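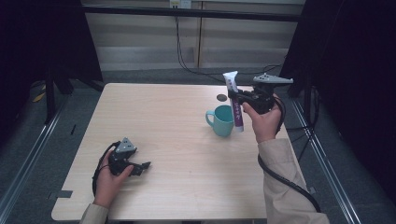

Saturday, getting on for eleven at night

I have promised myself I would write something every evening this month, even if it is only about toothpaste, and tonight it really is only about toothpaste (and a mug, and a table, and a bit about the stairs at Trestirmont, which are going to be the death of me).

The new flat has a bathroom the size of a wardrobe. I knew that when I took it, I stood in it and turned round and knew it, but I was so taken with the light in the big room that I told myself a person could manage perfectly well without a shelf. Well, I have been here eighteen days and there is still no shelf. The basin is one of those mean little ones with sloping sides, so that anything you put down on it slides gently into the plughole while you are looking for the towel. Twice this week I have fished my toothbrush out of there and rinsed it and pretended not to mind.

So the green mug has gone over to teeth. It was a tea mug all through the Wadeck years, that soft minty green that I have never been able to match with anything, and I was sorry to lose it from the kitchen, but it has a good wide mouth and it doesn't tip. Toothpaste in it, standing up with the cap at the top where I can get at it, and the brush beside it. The tube is the white one that goes purple towards the bottom. I bought it for the colour as much as anything, if I am to be truthful in my own diary, and I do think it looks cheerful with the green.

The mug lives on the table for now. I did wonder whether it was a bit sluttish, keeping your toothpaste on a table in the main room, but it is a lovely pale table with rounded corners and everything looks respectable on it. I even like it against the dark carpet, and I did not expect to like that carpet. I carry the mug through in the morning and bring it back again afterwards, and it has become a small outing. At Wadeck everything was so far from everything else that I never carried anything anywhere, I just owned two of it.

Rang Chmielewska this afternoon about having a proper shelf made. They were very kind, a nice unhurried voice, and then he said 300 for oak and I had to sit down. 200 for pine, painted, and they would want to come and measure, though I can't imagine what with, there isn't room in there to open a tape. I said I would think about it. I have been thinking about it ever since, mostly that I could buy a great many mugs for 200.

The rest of the day went on boxes. I did the one marked "bathroom, misc" and found it was nearly all candles, plus the good scissors I accused the removal men of losing – I shall have to feel guilty about that for a while. The flannels are still missing. I suspect they are in with the winter coats, and the winter coats are at the bottom of the pile, and it was raining and I had a cake to eat.

If it is dry tomorrow I might take the early bus out to Evstead and look round the junk shops for something narrow with a hook on it. Must remember to measure the wall by the basin first. And buy milk.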